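Bench notebook, tidying and storage
8th May

Carried on with the small-things list. Dilwyn wants every object that lives on a desk or a dressing table to have a home by June, and has told people so, which makes it our problem. Today was hairbrushes. I have a degree.

The trouble with a hairbrush is that it has one thin end and one silly end. In a drawer it lies on its bristles and collects lint from everything else in the drawer. On a hook it needs a hole in the handle, and half of them don't have one. Lleucu's view is that a brush wants to stand up, head in the air, like a toothbrush. Rhiannon's view is that this is how you knock it over reaching for the lamp. Both views were given at length.
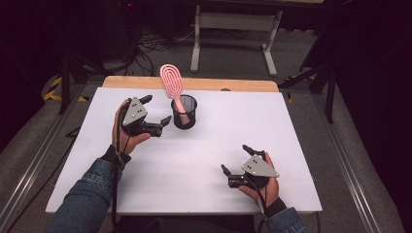 Cheap pots first. We own a Nassar tumbler, an Oltine jar with a narrow neck, and whatever was on the stationery shelf, and I have no budget for anything handsomer. The stationery shelf is winning so far. A black mesh pen holder takes the pink brush handle first and lets it lean, with the head out over the rim, and you can get hold of it again without thinking. The Oltine jar looked better on paper. Its neck grips the handle so well that you pick up the jar as well.

Notes on weight, for Prys, who will ask. The Nassar tumbler is 175 g on the kitchen scale, the jar 200 g, the pen holder 65 g. I had assumed heavier would be safer and had written half a page saying so. The half page has been removed. What seems to matter more is which way the head leans and whether anything else is in there pulling the other way. A pot with one brush in it is a lopsided pot. Two brushes facing opposite ways would sort it out, if you are the sort of household that has two brushes and knows where both are.

Mesh has one more thing going for it. You can see most of the way down the handle through the side, so you know whether it has gone down properly or is perched on a pencil stub. It also lets the dust out, according to Jairo. I think it lets the dust in. We have agreed to look again in June.

Against it: an open, vented head like this one has its bristles out in the air where they will catch a sleeve. Turn the bristle side down and it's a bit better, and the thing looks less like it's waving at you.
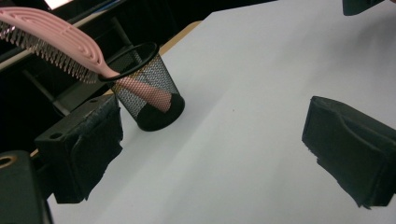

Left to do

Try the Redemo pot with the rubber foot, if Prys has finished keeping screws in it.
Round brush. Lleucu says the same pot will do. The handle is fatter and I have doubts.
Combs: Rhiannon. She volunteered by leaving the room.
Ask Dilwyn if Hurkix still want a page on drawers or have gone off drawers.
Put the pens back.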